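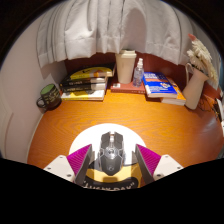 When Zoltán Szalai made the first budget for hand-held grippers at Haruna, it had one line. The line said "grippers, 2," and next to it was the price from the supplier. He keeps a print of it in his office in Motham, and he shows it to visitors who want to buy the same kind of equipment.

"I was proud of this page," he says. "It was so short."

Haruna records people doing small household tasks and sells the recordings to companies that train robot arms. The tools were delivered in November. By the end of the same month Szalai had written a second budget, and the grippers themselves were less than half of it.

The first surprise was the finger pads. The soft ribbed surface wears down, and a worn pad holds a mug differently from a new one. The team in Bivville now changes the pads after every 500 recordings, and Szalai orders them together with the tools — never later, after a delivery that took 15 working days and stopped all the work.

Then there was storage. Wide-angle video takes a lot of space, and everybody wanted to keep everything. Szalai's advice is to decide before the purchase how long the raw files will live, and to put this decision in writing.

The cost of places is more difficult to plan. Haruna first wanted to rent a studio and furnish it. The colleagues in Hirkau argued for real rooms, where a desk has books on it and a pitcher with dried flowers, and the light comes as it comes. They won. Real rooms need no furniture budget, but they need travel money, agreements with the people who live there, and insurance for cups.

He also asks buyers to look at the hands. A tool which feels light in a showroom is heavy after two hours, so his schedule has more operators and shorter shifts than the supplier suggested. This line was the hardest one to defend, and he would not give it up.

For next year he has asked for two more grippers. The request is four pages long, with the pads on page one.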